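Kendaria Creek

Kendaria Creek is a small mountain stream that rises in a spring-fed meadow on the north side of Skomura Ridge and runs nearly 10 miles to its meeting with the Lobo River. For its size it packs in an amazing amount of country: alpine meadow, old fir forest, a narrow basalt canyon and, near the mouth, a wide cobble flat where cottonwoods turn a brilliant yellow every fall. It is best known today for its yearly creek cleanup, one of the oldest in the Lobo basin.

Course

The creek starts as a handful of seeps that join just below the meadow. It drops 900 feet in its first two miles, then slows through a string of beaver ponds (some of the finest dragonfly watching anywhere in the basin!) before it enters Aditel Canyon. The canyon walls stand 90 feet high at the narrowest point, and the water there stays shaded and cold through August. Below the canyon the old Aditel mill road follows the east bank all the way to the river.

Wildlife

Cutthroat trout live in the creek year-round, and coho salmon reach the lower canyon in November. Dippers nest behind the falls and can be seen walking straight down into the current after insects, a wonderful thing to watch from the footbridge. Tailed frogs, which need cold, fast water, are found above the ponds.

Cleanup

The Kendaria cleanup grew out of a weekend campout at the mill site, when campers hauled a rusted stove and a pile of tires up to the road. It has been held every year since then, always in early fall before the salmon arrive. The creek is divided into four sections, and crews work downstream so that anything knocked loose can be caught by the people below. Plastic makes up most of the haul on the lower creek, while the canyon still gives up cable and scrap iron from the mill days. 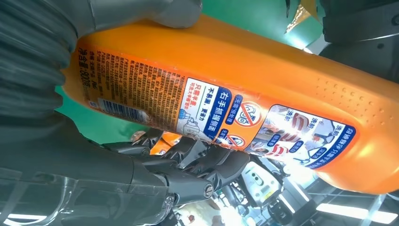
An orange plastic bottle in a robotic hand.

Material is sorted at the mill site into metal, glass, plastic and trash. Old mill hardware goes to the little museum in Aditel, where a saw blade found under the footbridge now hangs over the door. Crews stay off the gravel bars once spawning begins.

Access

The main trailhead is at the end of the mill road and has parking, a vault toilet and a map board. The canyon trail is steep and can be icy by November. The upper meadow is reached by the Skomura Ridge trail, a longer walk but a glorious one in wildflower season.

Comments

creekside_kid: Grew up fishing the ponds. The upper one washed out a few winters ago but the beavers built it right back.

M. in Aditel: The saw blade is over the back door now, they moved it when they painted.

trailmix: Is the footbridge open to dogs?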